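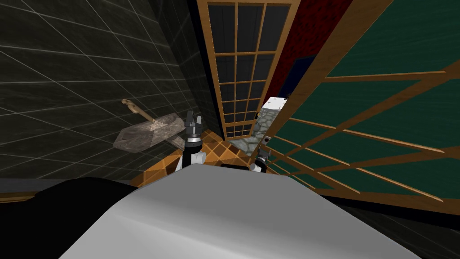
Against the Five Stars

Last Thursday, at 7 in the evening, my phone asked me to rate a bag of onions.

I had bought the onions four days before. They were yellow and they were in a net. I made soup with two of them and put the others in the bowl where I keep onions, and as far as I was concerned the relationship had reached a comfortable place where neither side needed to say anything. The store wanted to know how many stars. Then it wanted to know if I would recommend these onions to a friend.

I have thought about this more than a grown man should. I would like to be the kind of person who swipes the thing away and gets on with his life, and my wife assures me that this kind of person exists, and that she is one. But I was raised to answer when spoken to, and so I gave the onions four stars. A box opened up. "Sorry we let you down," it said. "What could we have done better?"

This is my first complaint, and if you are pressed for time you can take it and go. Four out of five used to be good. When I was in school, four out of five got you a B, and a B got you left alone for the summer. I once lived for a year on the strength of a B in chemistry. Somewhere in the last couple of decades the B was abolished, and now there is a perfect score and there is an injury. A driver took me to the airport in Prendona last fall, a calm man who knew the roads and had the radio on low, and as I got out he turned and said, very softly, "Anything under five, they call me in." I gave him five. I would have given him five if he had driven through a hedge. You can't put a man's rent in a stranger's thumb and then tell yourself you are collecting information.

So everyone gives five to everything, except for the people who give one, and those people are angry about the parking. I went looking for a place to have lunch in Osthorpe, where I was stuck between one appointment and another, and every restaurant in town had a 4.6. The good one had a 4.6. The one with the tank of gray water and no fish in it had a 4.6. I read the reviews for half an hour, which was half of my lunch, and what I learned was that a woman had been seated near a door in October and still felt the draft. I ended up asking the man at the shoe repair counter where he ate. He said, "Abreu's, but not the chicken." Five words. I have not had a more useful review in my life, and he didn't send me an email afterward to ask how I had found it.

People who like ratings, and I am married into a family of them, say that this is all very well for someone who enjoys chatting with cobblers, but that the old way was worse. You got cheated. You bought the vacuum cleaner because the salesman had nice teeth. My brother-in-law, who won't purchase a dish sponge without a hundred opinions behind it, likes to remind me of the Zekedeck, a folding patio platform I bought off a leaflet, which folded beautifully and on one occasion did so with his mother on it. She was fine. She was more than fine, she has told the story at two weddings. But he has a point, and I want to be fair to him in print, where he will see it. A warning would have been nice.

What he leaves out is that I would have found the warning and bought the thing anyway, because it would have had a 4.6.

My neighbor Hae-won Choo tunes pianos, and has an upright in her front room built in 1890 that she says will outlive the street. I asked her once how people find her. She said somebody's teacher tells somebody's mother. I asked if she had a page anywhere with stars on it, and she told me that she did, that she hadn't made it, and that it had 21 reviews, of which several were for a different business that fixes tires. "They're very happy with me," she said. "I'm fast and I don't upsell."

She doesn't look at it anymore. When she did, she found it got into her hands. She'd be in someone's living room setting the temperament, and the owner would be standing in the doorway with their arms folded, and she would catch herself being charming. She isn't charming by nature. She's exact, and a little short with you, and if you've let a potted plant sit on the lid she will tell you what she thinks of that. I'd trust her with any instrument in the county. I'm not sure that charm has ever tuned a string.

And that's the part that bothers me, more than the onions. We've all become a bit charming. The dentist is charming. The man who came to look at the boiler shook my hand at both ends of the visit and used my first name so many times that I started to feel I was being hypnotized. I would like, some day, to be served by a person in a bad mood who knows what she's doing. I used to get this at the hardware store. There was a clerk who would look at the bolt you'd brought in, sigh through his nose, walk away without a word, and come back with the right bolt. It never crossed my mind to score him. I just went back, for years, and I suppose that was the score.

It runs the other way, too. I learned from my daughter that the drivers rate us. I asked her to show me mine and it was a 4.7, and I will admit I didn't sleep well. Who was it? I went back through every ride I could remember. I talk too little, or I talk too much. There was the time with the wet umbrella. For about a week I sat up straight in back seats and asked people about their kids, and I tipped like a man with something to hide. I checked again at the end of the month and it was still a 4.7.

I have a modest proposal, and it's three buttons long. One says Fine. One says Not Fine, and if you press it, a human being has to call you, and you have to pick up. The third says I Don't Want to Talk About It, and I would like that one to be large, and to work for onions.

Meanwhile the store has written again. It has noticed that I started a review and didn't finish it. The rest of the onions are still in the bowl and one of them has begun to sprout, so I may have more to say by the weekend.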